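Two Arms, Two Vases: Trying Out the Bornell Tabletop Kit
Course project report, Intro to Automation
By Fitriani Tuhumury

Why we picked this one

Our assignment was to choose a robot product a small business could buy and say whether we'd recommend it. Most groups went for box stackers. Ikhsan Sembiring and I wanted something that would annoy us a little more, so we asked for the Bornell, a two-arm tabletop kit that our lab gets through a reseller called Lokance, and we gave it flowers.

Flowers are a mean test. They're long, they're top-heavy, they catch on each other, and no two stems bend the same way. Real ones would have wilted on us and eaten our budget, so we went with artificial roses and a few glass vases. The job was simple to say out loud: get the roses into a vase so the result looks like something you'd put on a shop counter. I should add that neither of us can arrange flowers by hand (my mom has seen my attempts and was polite about them).

What you get

The kit is two arms on a shared rail, a parallel gripper for each, cameras near the wrists, and Jerkau, which is the software that records your demonstrations and then trains on them. The pink walls are ours. We wanted a background that stayed the same from run to run, and Ikhsan found the heart-leopard paper and would not hear a word against it.

Setup took us most of an afternoon. The mechanical part was great – every bolt was bagged and labeled, and the printed guide matched what was in the box. The software part was slower. Jerkau would see one arm and then lose it when we connected the other, and the fix was buried in a forum thread from someone with the same problem. Once both arms showed up they stayed up for the rest of the project.

Picking up a single stem

We started with one rose at a time. A stem is skinny and slick, and the fingers on this gripper taper to narrow tips, which I thought would be a disaster. They did much better than I expected! The trick is to grab low. When we taught it to grab halfway up, the bloom end swung around like a fishing rod and the little side nubs on the stem got in the way. Grabbing near the base gives you a long flower sticking up, and you have to plan your moves with all that height in mind, but it sits steadier in the fingers. 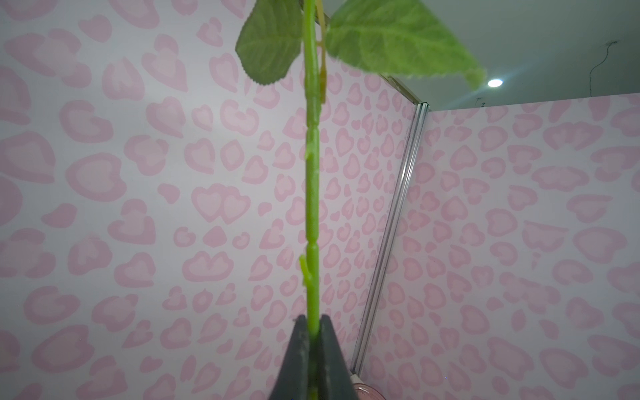 Ikhsan said the grip force slider was the best thing in the whole package, and that he'd have given up in the first week without it. I agree about the slider. I don't agree that it's easy to find, since it lives two menus down under a heading called "Tool."

We recorded 430 demonstrations of single stems before we trained anything. That sounds like a lot, and it felt like a lot too, but each one is short and you get into a rhythm. Snacks help.

Handling glass

Vases were the part I was nervous about. Glass is shiny and see-through, and I'd read enough to know that cameras don't love it. The flared rims didn't help either, because the widest part of the vase is the part you least want to bump. Our approach was to bring the open fingers in low, one on each side of the body, line up, and only then close. We did this slowly. Painfully slowly, if you ask the group at the next bench, who had finished stacking boxes and were mostly watching us.

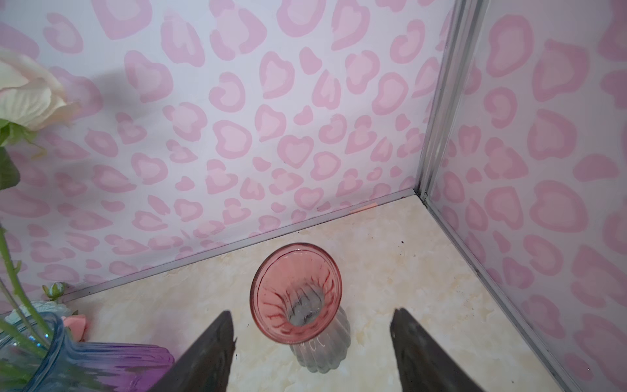

Kwok wrote in the margin of our draft that we should have compared the default approach speed with our slow one and reported both, and that a florist wouldn't pay for a robot that creeps. Fair point, and it's the biggest hole in this report. We only ran the slow setting for the glass. If I did it again I'd buy cheap plastic vases first and find out how fast we could go before something tipped.

Using both arms together

Once the separate pieces were okay we put them together, with one arm on flowers and the other on a vase. I love this part of the kit. You can record both arms in one go, and Jerkau keeps them lined up in time without you doing anything special.
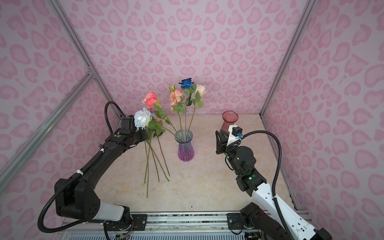
Left arm with a bunch of roses, right arm holding the red vase.

Bunches are harder than single stems, no surprise. The stems fan out at the bottom, so the ends don't all point at the opening, and you have to either gather them or accept that a couple will miss. The leaves are trouble too. They have little toothed edges that hook onto whatever is already in the vase, and then you pull back and bring a friend along. We got into the habit of filling the middle first and working outward, which is what a flower-arranging video had told us to do anyway.

The other thing to watch is how much room the arms need. The cable conduits make big loops behind and above the grippers, and when both arms lean toward the middle you have to think about the loops as well as the fingers. I'd like Bornell to offer a tighter cable route, or at least a page about it in the guide. Ikhsan thinks I'm being picky. He wasn't the one re-tying cables at 9 p.m.
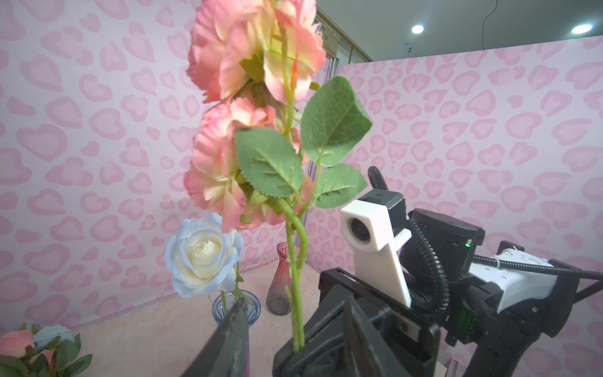
We also went back and forth on where to leave the spare vase. Too close to the one we were filling and the gripper had no space to come down beside it, too far back and the reach got awkward. We ended up marking spots on a sketch and sticking to them, and I wish we'd done that on the first evening.

Would we recommend it?

For a class or a small lab, yes. The hardware is solid, recording is pleasant, and two people with one semester of background can get going with it. For an actual flower shop, not yet. It's slow with glass in our hands, it wants a tidy workspace, and somebody has to sit there and do the demonstrations.

If you're in next year's class and want to pick this up, our recordings are in the shared project folder, sorted by stem and vase, and the forum thread about the missing arm is linked in the notes. Please don't change the wallpaper without asking Ikhsan.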